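Arberg Cell FAQ: Setup and Care of the Hand and Wrist

Last updated 19 January 2024
Posted by the Tesstead bench team
2 comments | 38 shares

Which firmware should the hand controller run?
Build 142. Older builds drop the thumb offset after a restart. Check the build number on the Drullska status page before you load a task.

How do I zero the fingers?
Clear the table and open the hand fully. Run the zero routine from the Drullska menu and keep clear until the status light is steady. Repeat if any finger reports an offset above two degrees.

The wrist drifts during long runs. What should I check?
Start with the joint ring screws. Tighten them in a cross pattern, then zero again. If the drift comes back, replace the wrist encoder cable – the Sarmiento spare fits without changes.

How much slack does the arm cable need?
Enough for full wrist rotation with the arm at its lowest pose. Move the arm by hand through its range with power off and watch for pull at the connector.

Does the table need to be bolted down?
No, but mark the leg positions on the floor. If a leg moves off its mark, teach the table corners again.

How often is the arm greased?
Every 48 weeks. The next service for the Tesstead cell is in May.

What is the toaster task used for?
It is the standard check after any hand repair. The slots are narrow, so a bad finger zero shows up early. Load one slice in the rear slot and leave the front slot empty. 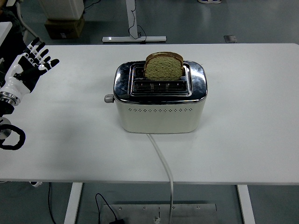
Where do I find the error log after a failed zero?
Open the Drullska menu, choose Service, then Log. Save a copy before restarting the controller – a restart clears it.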